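Gripper build, part 8: new finger blocks and the snack tray

11 May 2026

The hand-held gripper has its new fingers. I fitted them at the Munow workshop and spent the rest of the evening working with it at one of the tables.

The last set was printed in a hard plastic, and I never liked it. The faces were slick and anything light slid out sideways. The new ones are plain black blocks with a matte face that has some give to it. They pick up dust quickly, so I wipe them down before each session. The screw holes are in the same places as before, which meant I didn't have to touch the mounts. I did redo one threaded insert in the body. The brass had gone in crooked the first time and the screw was starting to strip. I backed it out with the soldering iron, cleaned up the hole, and set a new one.

The task I'm working toward is simple. There is a white plastic tray on the table, and things go into it and come out of it. Chip bags are my main test item. They are light, they are full of air, and the foil moves every time you touch it. If the fingers close too far the bag pops, and if they don't close far enough it rolls away. 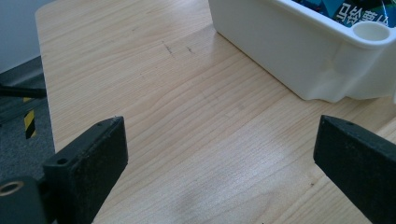
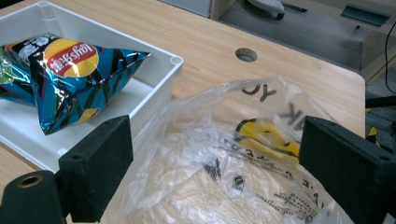
Clear plastic packaging is the next problem. It lies flat, it takes on whatever color is under it, and the edges are hard to find even for me. For now I'm pinching it at a fold and lifting slowly. I may try a thinner tip on one side later, but I want to get through a full set with matching fingers first.

So far I have 324 recorded tries with this gripper, counting the ones with the old fingers. I plan to keep those in a separate folder and not mix them with the new ones. My sorting script, which I named Urel, goes by date, so this only took a 2 line change.

The trigger still needs work. The return spring is too stiff, and after 30 tries my hand is tired. I have a softer spring on order from Koster. If that doesn't fix it I'll lengthen the lever, which means reprinting half the handle.

After that I'll move the same fingers over to Kadislow, the small arm I have at home. The wrist plate is drawn but not printed. I would like to have it on the arm by July. I'll post the plate files once I know the holes line up.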